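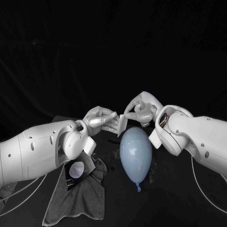 Globos que aguantan toda la fiesta - guía rápida

Lo que más me preguntan por correo: cómo evitar que los globos amanezcan arrugados. Va todo seguido, que tengo prisa.

Cuándo inflar. La misma mañana. Si la fiesta es a las 4 de la tarde, empezar después de desayunar y no antes. La noche anterior solo si no queda otra, y con las ventanas cerradas.

Qué comprar. Látex normal, tamaño mediano. Yo uso los de Hado, bolsa grande, salen pocos defectuosos. Los de Hokitz tienen mejores colores pero el cuello es corto y cuesta anudar. Los tonos pastel se oxidan menos a la vista que los oscuros - al sol todos se ponen mates, eso sí.

Inflar. Bomba de mano, de las de doble acción. Estirar el globo 2 veces antes. Llenar hasta que tome forma de pera, soltar un poco de aire, anudar. Un globo redondo y blando dura mas que uno tenso.

Nudo. Cuello alrededor de dos dedos, pasar la punta por debajo, tirar. Si te duelen las yemas, esparadrapo. 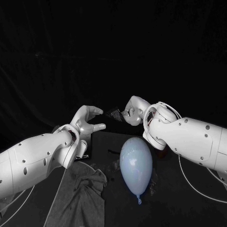
Para las mesas. Base con peso, varilla y globo arriba, o directamente pegado al mantel con un punto de cola removible. Mantel oscuro = los claros destacan. Probar el pegamento en una esquina primero, que a mí me dejó cerco en uno alquilado.

Tarjetas con el nombre. Cartulina fina, agujero en la esquina, hilo al nudo. Nada de grapas. Nada de celo sobre el látex, al quitarlo revienta.

Transporte. Bolsas de basura grandes, en el maletero, sin apretar. Coche fresco. En agosto poner el aire diez minutos antes de cargar.

Al acabar: cortar junto al nudo con tijera, despacio, y a la basura. No soltarlos fuera. Y recoger los trozos enseguida si hay niños pequeños o perros, que se los tragan.

Otro día escribo lo de las guirnaldas, que lleva su teimpo.

También te puede interesar
Arco de globos sin estructura
Piñata de cartón en una tarde
Manteles alquilados: manchas de cera

900 compartidos - 4 comentarios

Contacto: Siamak Shahbazi, Talleres Flindport - Todos los derechos reservados - Volver arriba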